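How to Seal and Insulate an Attic Access Hatch

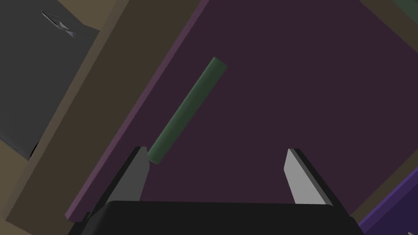
When is the best time to seal an attic hatch?
A cool, dry morning is best. Attic temperatures are moderate at that hour, drafts are easier to feel by hand, and most adhesive weatherstripping bonds well. Homeowners in warm regions should finish attic work before 10 a.m.

The access hatch is often the largest single opening in an otherwise insulated ceiling. In many homes it consists of a bare panel resting on wood trim, with no gasket and no insulation above it. Conditioned air leaves through the gap throughout the year, and in winter the moisture it carries can condense on cold roof framing.

Binico recommends the following procedure for push-up hatches in single-family homes. Pull-down stairs require a rigid cover box and are addressed in a separate guide.

Materials

Closed-cell foam weatherstripping, self-adhesive
Rigid foam board, 2 inches thick
Construction adhesive rated for foam board
Two hook-and-eye latches
Acrylic latex caulk
Tape measure, utility knife, straightedge
Dust mask, gloves and eye protection

Before You Begin

Place the ladder on a level floor and have a second person present. If the attic contains vermiculite or any insulation you cannot identify, do not disturb it. Contact a qualified contractor for testing. Recessed lights and flues near the opening have their own clearance requirements, and insulation must not be moved against them.

Step 1. Remove and clean the panel

Lift the panel, turn it on the diagonal and lower it through the opening. Vacuum the top face and the trim ledge. Wipe both with a damp cloth and allow them to dry fully. Old foam strips should be scraped away down to the bare surface.

Step 2. Caulk the trim

Run a thin bead of caulk where the trim meets the ceiling drywall, and a second bead where the trim meets the framed opening. Smooth each bead with a gloved finger. Leave the caulk to cure for the period stated on the tube.

Step 3. Apply the weatherstripping

Measure each side of the ledge separately – openings are rarely square. Cut the strips to length and press them onto the top of the ledge, butting the ends tightly at the corners. Do not stretch the foam as it is applied. Stretched foam shrinks back and leaves a gap.

Step 4. Insulate the panel

Cut the foam board slightly smaller than the panel on all sides so that it clears the framing when the hatch is lifted. Attach it to the top face with adhesive. A second layer may be added where headroom permits. Check local code for any requirement that exposed foam be covered.

Step 5. Install the latches

Reinstall the panel and fit one latch on each of two opposite sides. The latches should draw the panel down firmly enough to compress the foam.

Checking the Seal

Close all exterior doors and windows and switch on the bathroom and kitchen exhaust fans. Hold a strip of tissue near each edge of the hatch. Movement indicates a leak, usually at a corner. Inspect the weatherstripping every October and replace any section that has flattened.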